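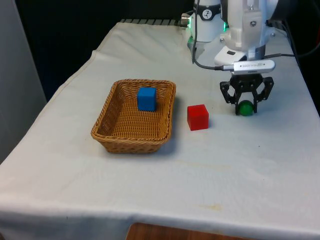 Notes for the toy table talk, Londcombe

Slide 1. Title only. Say good morning and wait for the back rows to settle. The handout has the same order as the slides.

Slide 2. Why baskets. At Gittins we moved the small toys out of deep plastic tubs and into shallow baskets. Deep tubs get tipped over. A basket with an open top lets a child see what is in it and reach for one thing.

Figures if asked: 38 rooms in the first round, 327 now. The full list of rooms is in the Prukero report, page 2. Don't read it out.

Slide 3. The cloth. Plain white, no pattern. Small pieces show up well against it and they don't roll as fast as they do on a bare top. It marks easily. Wash it when you can and don't worry about old stains. Let it hang over the front edge, but keep it short enough that a toddler can't pull it down.

PAUSE. Ask how many people here use a cloth at all.

Slide 4. Pieces out on the table.

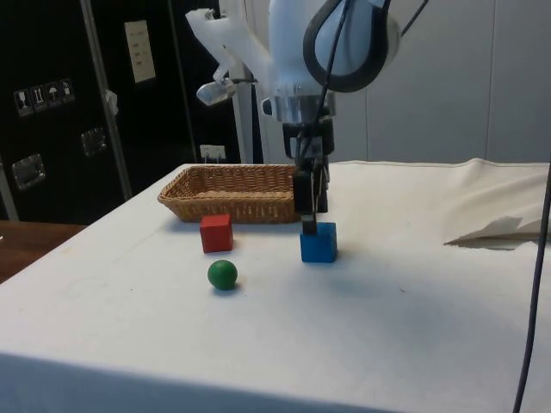 Wicker basket at the back, with the red cube, blue cube and green ball out on the cloth.

Points to make:
Keep the basket toward the back, so there is room to work in front of it.
Start with few pieces. Two shapes and three colors give plenty to talk about.
Leave space between them. Watch for folds in the cloth, which can stop a ball or tip a block.

Slide 5. Putting away. One piece at a time, name it as it goes in. "Blue cube in the basket." Then the next. We tried a timer in the early rooms and dropped it. Children rushed and threw things.

Slide 6. Cost. The Curkum order was 3,000 baskets, so our price won't match yours. Secondhand is fine. Run a hand around the rim and the inside first and pass on any with broken strands.

Skip slide 7 if we are past the half hour.

Slide 8. Questions. Repeat each one into the microphone before answering. Spare handouts are by the door.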